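June 8, 2022. Hallway bench, late. Torben Böttcher and I are still arguing about the same thing we argued about yesterday, so I'm writing it down in the hope that one of us gets bored.

**Where Testine stands.** Policy trained on 328 demos of the cloth handoff. Input is the wrist fisheye plus the relative pose between the two grippers. On the bench it does fine with the stiff rag and goes to pieces with anything that sags. Torben's theory is that we need more data. Torben's theory is always that we need more data. Mine is that the relative pose is garbage for a good part of every demo and the network is dutifully learning the garbage, which would also explain why adding the last batch made things slightly worse.

I reran the pose extraction with the Munstead filter off so I could see what it had been smoothing over. Quite a lot, as it happens. When the partner's tag goes edge-on or leaves the view, the raw estimate flips its normal, and Munstead draws a lovely confident curve straight through the flip. I had been showing that curve to people. It was on a slide.

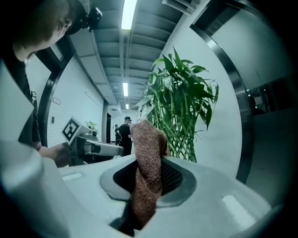

Dropout was the thing I expected to find, and it's there, but occlusion by the payload bothers me more. A knit cloth held upright in the near gripper stands up into the middle of the wrist view, and every inch it rises is an inch where the partner's tag can go missing. The brown one does this with real commitment: a tall loose fold, right up to mid-view, with the other gripper's marker still clear of it on the left. Bring the partner in from the left and the solver has something to chew on. Bring it across behind the fold and we're back to Munstead's creative writing. So approach side matters, and we have never logged approach side. Adding a column. Torben says he can recover it from the trajectories afterward. He can have the column too.

**What I changed**

- Filter off by default. Flips are flagged and masked out of the loss.
- Tag detection now runs on the unwarped crop first, falls back to the full fisheye.
- Pose gap longer than 4 frames: drop the segment, don't interpolate. (Torben wanted 10. We did not settle on 7, whatever he tells you.)
- Cloth segmentation from the old Jurčo branch, only used to tell "tag hidden by cloth" from "tag out of view." It compiles if you pin everything and don't make eye contact.

**Result, such as it is.** Retrained overnight on the masked set. Validation loss went up, which sent Torben off to make coffee in a meaningful way. But the loss is over a different set of frames now, so comparing the two numbers is meaningless, and I've said so on the whiteboard in large letters. Rollouts are the only thing worth looking at. The sagging cloth now gets to the handoff point more often than not, and the failures are at least ones I can name: it closes early on the fold and pinches air. The old policy failed by wandering off toward the ceiling.

I don't trust it yet. Same hallway, same lights, same two operators with the same habits. A network could learn that corridor by heart, and I'd half respect it if it did.
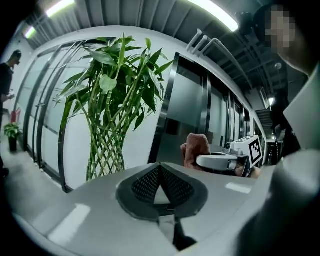

*Second gripper held roughly level on the right, tag on its end mount. Bamboo to the left.*

Looked through the gloved segments separately. I'd worried the grip on the handle would creep up over the tag mount, but in the ones I checked by hand the mount sits far enough out that fingers aren't the problem. Glare might be. The white shell picks up the ceiling lights in streaks, and the detector has a couple of candidate quads down there that it really ought to be embarrassed about. A static mask over our own gripper body would kill those for free. I have been meaning to do that since last August.

**Open**

1. Static body mask. Do it before anything else. Ten lines of code.
2. Redo the split so approach side is balanced between train and validation.
3. Hirnatero has a loader that keeps both wrist streams in sync without our nudge script. Ask for it nicely.
4. Torben gets his extra demos, up to 498 total, provided at least half are in a different room.
5. Take the curve off the slide.

Checkpoint from last night is in the shared folder under testine_masked. The one called testine_masked_final is older. Sorry.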